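Looking after a two-armed tidying robot: grippers, joints and the shoe job

These notes cover the routine care of a Ferent two-arm unit used for picking up in a hallway. They assume the machine is already commissioned and that the owner has the ordinary service kit: hex keys, lint-free cloths, a soft brush and the setting gauge.

Before starting

Park the unit with both arms lowered and switch off at the base. Wait for the status lamp to go out. The arms sink slightly when the brakes release, so keep hands clear of the elbow joints. If the lamp stays on for longer than a minute, hold the stop button for 5 seconds and try again.

Finger plates

Brush out the slot between finger and carrier every week in a house where outdoor shoes are handled. Grit in this slot is the usual reason for a finger that closes late. Wipe the plate faces with a cloth dampened with water and a drop of washing-up liquid. Do not use furniture polish or anything containing silicone, as the residue stays on the face and lowers the grip for weeks.

Check that both fingers of a pair meet along their full length when closed by hand. A gap at the tip means a bent plate or a loose carrier screw. Tighten the screw first, then look again. Plates are replaced in pairs.

Grip force

The factory setting is too high for soft heels. Josefien Jacobs, who services units for Vostivham, sets shoe work to level 4 and leaves it there for trainers and leather alike. Heavy boots need one level more. After a change, lift the same shoe several times and look for marks on the heel before leaving the machine to work alone.

Where a shoe is taken matters as much as the force. The heel is the stiffest part of most footwear. Laces should be tucked in or tied; a trailing lace can be drawn into the slot described above.

Joints and caps

The caps over the joints pull off for inspection. Look for fluff and hair, remove it with tweezers, and press the cap back until it sits flush. No grease is added by the owner. The service counter on the unit used for these notes stood at 1,482 hours in March, with the original seals.

Floor and mirrors

Sweep before each run. On planks, wheels carry grit along the grain and leave fine lines. A leaning mirror can give false distances, so mark it as a keep-out area on the map and allow 18 cm in front of its feet. Move the mirror and the map must be redrawn.

Shelf heights

Teach each compartment of the shoe cabinet separately. Set the approach height at the front lip, with the arm holding a shoe, as an empty gripper passes through gaps that a loaded one will not.
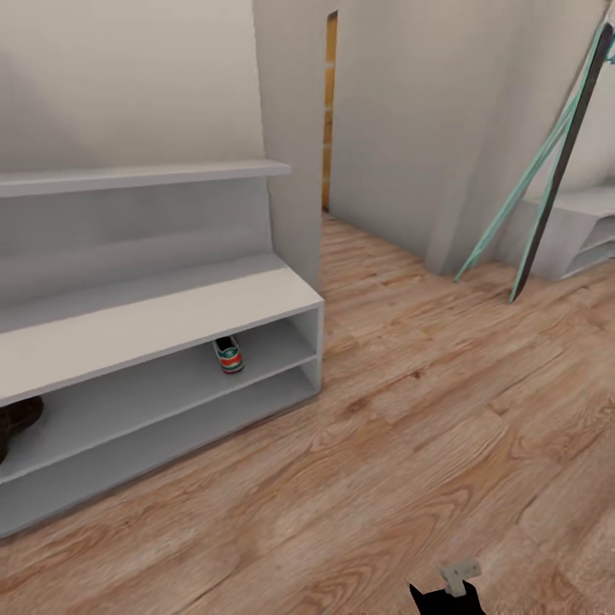
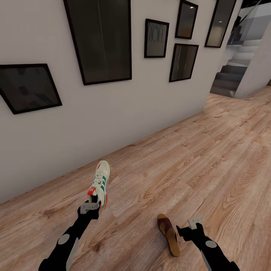
Second picture: white trainer held by the heel, the other gripper open beside the brown shoe.

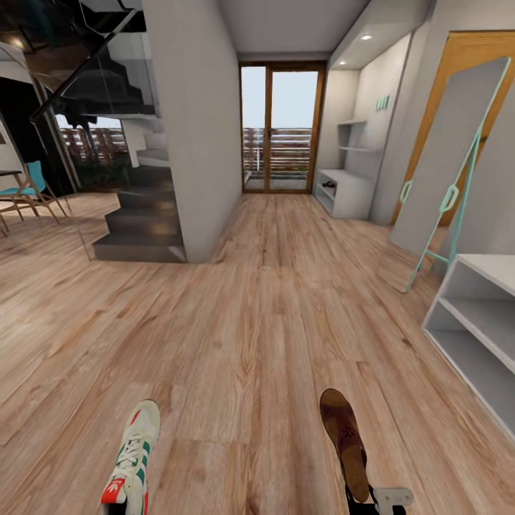

Filed under: Home machines / Care and adjustment

If a shoe is dropped more than once in the same place, work through the checks in this order: plate faces, carrier screws, grip level, approach height. Milan Mulder adds the battery to the list, as a low charge slows the closing movement on older units. Note the charge level at the time of the fault.

Keep a written record of grip settings. A software update returns them to the factory values without a message.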